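Table settings, gray mat: notebook

Efe Adeyemi
September
2 comments | 5 shares

Carried on with the Tarngate table after lunch. The mat question has been open since the last entry and Ogundipe want an answer before they cut the next roll, so most of the afternoon went on that and the basket got what was left.

Mat first. It is the gray woven one with the white stripes, Ogundipe roll 334. Relaxed it under the big cutting board overnight because it came out of the tube with a curl at both short ends. One end is fine now. The other still lifts a little if you slide something off it toward you. I put it back under the board for an hour and it made no difference that I could measure, so I'm calling it done and will ask for the next lot packed flat.

Lamp at 3000 K for all of this. Under the cooler tubes the gray goes slightly green and you end up judging the tube. Please leave the lamp where it is, I have taped the foot.

The round black piece goes on the striped part or on the plain part, that was the first thing to settle. On the stripes the rim reads very clearly, white against black, and you can see straight away if the piece is off center. On the plain gray it sits quieter. I went back and forth.

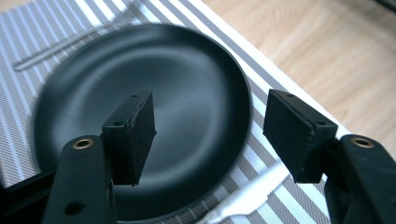 Black on the striped end. Matte surface, but the rim still picks up light.

Note on the shine. We ordered matte and it is matte, and under a lamp the rim still shows a soft highlight, and there is a fainter one low down on the inside. I don't think it is a fault. Turned the lamp a few degrees and the highlights moved with it, so no buffing marks. Fingerprints are a different matter. They show, and a dry cloth only spreads them. Damp cloth, then dry cloth. Use the lint-free ones in the second drawer because the yellow ones shed on the weave and then you spend ten minutes with tape.

Grip of the mat on the table. Pushed the round piece sideways by the rim, slowly, until something moved. The mat goes first and takes the piece along with it. It's the weave on bare wood, there's nothing to hold it. Tried the thin rubber mesh underneath and that stopped the mat, and then the piece slid over the weave, which is what I'd want at a table. The mesh has to be cut smaller than the mat all round or it shows as a dark line. First one I cut was too big. Second one is in the folder with the mat.

Don't glue the mesh down. Someone wrote "spot of Bostik?" in the margin of the last page. The mat has to come off and be shaken out, so no.

Settled on plain gray for the round piece, stripes left showing to the right of it. It means the striped band works as a divider between the mat and the rest of the table, and whoever lays the next one has a line to work to. Silver goes below, lying lengthwise along the lower edge of the mat with the handle to the right. I had it upright at the side at first, the usual way, and it crowded the round piece.

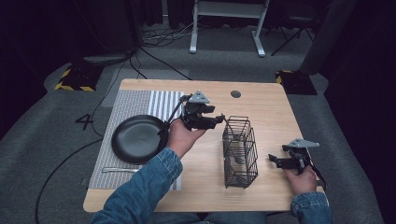
The black wire basket is the part I'm least sure of. Standing up in the middle of the table it is taller than everything else there by a long way and your eye goes to it before it goes to the mat. Against that, you can see through wire, so it blocks less than the Titeo crock did, and being black it ties up with the round piece. Laid flat it just looks dropped. I'd keep it upright and move it back toward the far edge, but that wants trying with someone sitting opposite and I had no one opposite.

It is also tippy on its narrow side. A knock at the top rim from my sleeve was enough to rock it on one of the earlier layouts. Some weight in the bottom would help. Will look for a flat steel offcut.

The table itself: the pale top is kind to the gray and I would not change it. There's a scratch near the back left that catches the lamp and that I keep mistaking for a hair. Wax stick if we have one.

Sizes, so I don't have to measure again: table height 67 cm with the felt pads on, 65 without. Leave the pads on. Without them it drags on the carpet and pulls the loops.

Still to do:
basket farther back, with a person opposite
weight for the basket
mesh for the second mat, use the cut one as the pattern
write to Ogundipe: roll 334 is OK, ask for flat packing
try one warmer wood if Tarngate send the sample

Stopped at 5:40. Mat is back under the board, striped side up.

Recent entries
Rubber mesh, two weights compared
Titeo crock, chipped foot
Felt pads and carpet
Lamp positions for the Tarngate table
Curl in rolled mats, first notes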